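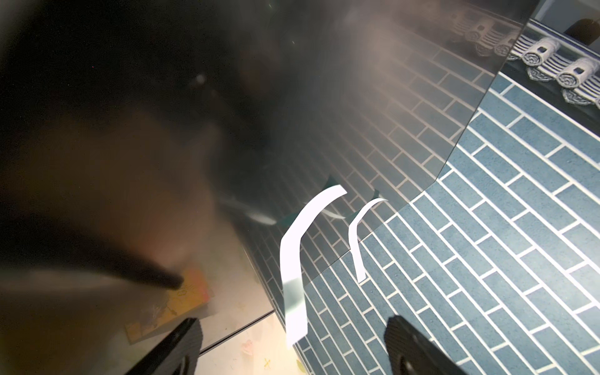

The wrist view is what a buyer pays for with this kit, Solomiia Pylypenko wrote in her comments on our draft, and the review should start there and leave the arms for later. Her point was that most two-arm tabletop kits at this price are sold on payload and reach, while the people who buy them spend their first weeks looking at wrist video. We have reordered this section to follow her advice.

4.2 Wrist cameras

The Zuvora kit is sold by Cestar as a complete bench package: two arms, two parallel grippers, a camera for each wrist, a front rail, and a license for the Drarari recording software. We bought ours at list price and had no contact with the seller apart from one support ticket, discussed in Section 4.4.

Figure 2, at the head of this section, gives a view from a wrist camera. The gripper fingers stay in view at the bottom, which we found useful when lining up on thin material such as strips of paper. The same view shows the main weakness. A dark, glossy surface takes up much of the picture and repeats, in a weaker form, some of the white rolls that lie past its edge. A person sorts this out quickly. The grasp proposal tool that ships with Drarari did not always do so, and in our trials it placed proposals on reflections often enough that we turned it off for any layout with a glossy object in it.

Exposure is automatic by default. The camera settles well on the brick-pattern background, but it is slow to recover when the wrist swings from a light surface to a dark one. Fixing the exposure by hand cured this on our bench. The setting is lost at every restart — a small thing, but it cost us part of a day before we noticed.

4.3 Trials on the bench

We recorded 721 episodes with the kit, all driven by an operator, on tasks that involve light household waste, books and other small objects. Both authors took turns as operator. Paper was chosen because it is hard on a gripper of this type. Crumpled pieces shift when touched, flat pieces give the fingers very little to close on, and a bag liner moves along with whatever is pulled against it.

Between episodes we changed the position of the books and refilled the basket. The walls, the tablecloth and the rail were left alone. An episode was counted as a success when the target piece ended up where the operator had said it would go, with no other object knocked over. Episodes stopped by a software fault were kept in the log and marked as such.

The arms share the middle of the table, and this matters more than the stated reach suggests. With both grippers over one basket, the upper links close in on each other and the operator has to plan which arm goes first. Ivan Hutsuliak handled this by parking one gripper at the rim and working with the other. We adopted his habit as the standard procedure after the pilot sessions in February.

Cable routing deserves a remark. The cables on our unit run along the outside of the arms and stand away from the joints in loops. We had no snags in the recorded episodes, but tall objects near the back of the table had to be placed with the loops in mind. The Hladun bench kit, which we reviewed under the same protocol, runs its cables inside the links and does not have this problem. It is also harder to repair.

Figure 3. The Zuvora kit at the bench, with both grippers at a lined wastebasket holding crumpled scraps of paper. The arms are carried on brackets bolted to the front rail.
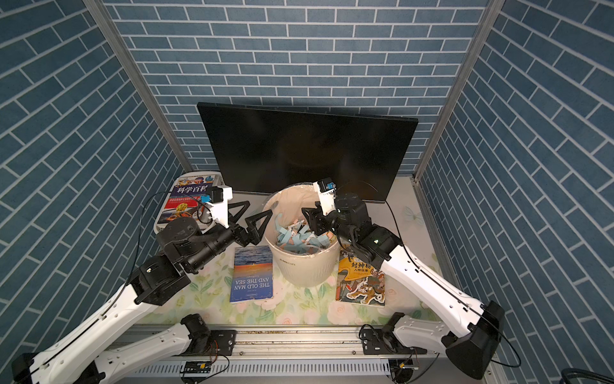
4.4 Support and spare parts

Our one ticket concerned a gripper that would not home after a firmware update. Cestar answered in 2 working days with a corrected file, and the fix held for the rest of the study. Replacement finger pads are sold in sets of 3, an odd number for a gripper with two fingers.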